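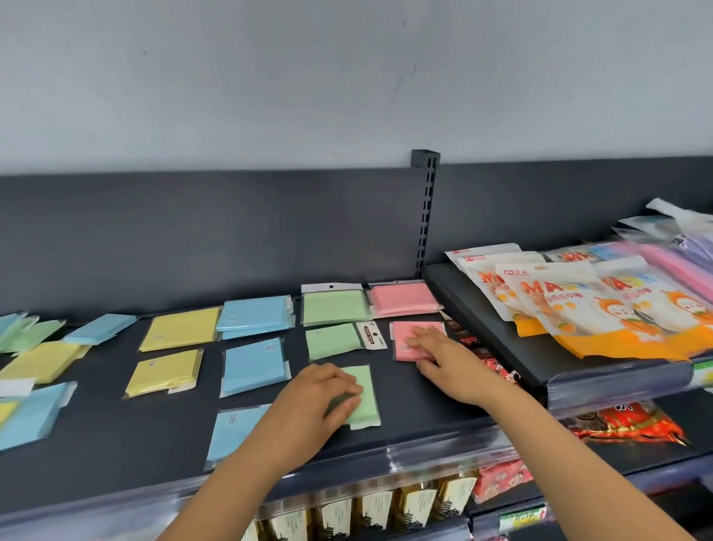
by Angharad Morgan
Posted in July - filed under: grippers, hands, test notes

Since spring I wanted to compare my two hand sets on something boring. Cubes and bottles are in every demo, and I have learned very little from them. So this month the object is the sticky note packet: flat, light, slippery plastic sleeve, and lying on a shelf with many others of the same kind. Pink, green, blue and yellow, which is also nice for the color detection.

The two candidates are the Rokia, a simple parallel gripper with rubber pads, and the Zeron, which has fingers and costs me much more nerves. Both run from the same Hong controller, so the arm motion is the same and only the end changes. I did the runs on a Saturday, five packets per gripper, and then five more per gripper after I changed the approach angle.

First, the Rokia. If the packet lies alone, it is a pleasure. The jaws come down, close on the long sides, and up it goes. When a packet touches its neighbor, there is no room for the jaw, and the arm pushes the whole row to the side. The shelf has also a clear plastic strip along the front edge, and every approach must pass over it. I had to raise my path by 2 cm, and from there the wrist comes in too steep for the back row.

The Zeron is slower, but it can press a packet with one fingertip and pull it to a free place before it grasps. For this I am using both arms: one hand presses down the green packet at the front, the other one goes for the pink one farther back. I like this very much! The weak point is force. With the default setting the fingertip slides on the sleeve and the packet turns by itself. I increased the pressing force two times, and after this it was stable enough to work with.

The head camera gave me one more problem. The packets with a white hang tab were detected as two objects, the tab and the packet. The little white card with STICKY NOTE printed on it was detected as a packet too, so the planner tried to pick up the card. I trained again with these cases added in Orkamix, and the card is now ignored. The tabs still appear sometimes.

For this shelf I will stay with the Zeron, but I keep the Rokia mounted on the second stand for the boxes, where it is faster and I don't need to think. Next I want to try the snack bags on the raised part at the right. They are overlapping, and I have no idea yet where to press them. If somebody has tuned fingertip force for soft bags, please write me your values in the comments.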